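Replacing felt pads in a parallel clamp used for veneer work

Els Jansen
I maintain the equipment in the bookbinding and veneer room at the Skenstead adult education center. The facing pads on our small clamps leave marks on soft covers after repeated use. The supplier, Handinen, recommends replacement every 500 closings. Is that interval reasonable, and may a different pad material be used?

Reddy
The interval is acceptable for general use. Members should inspect the pads before each class and replace any pad that has hardened or lifted at a corner. Both pads must be replaced at the same time and must be of equal thickness. Old adhesive should be removed completely before the new pad is applied.

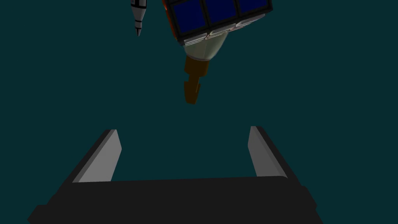
Light gray pads on the inner faces of two black fingers (rendering).

For soft covers, a pad 2 mm thick is suitable. Allow the adhesive to set overnight. A class held on Sunday should therefore be prepared the day before.

Vornance
We use cork. It works fine on cloth, less so on leather. Ours came in a sheet of 40 and we still have plenty. I would not bother counting closings.

Contact the moderators | Copyright Skenstead Community Help | Back to top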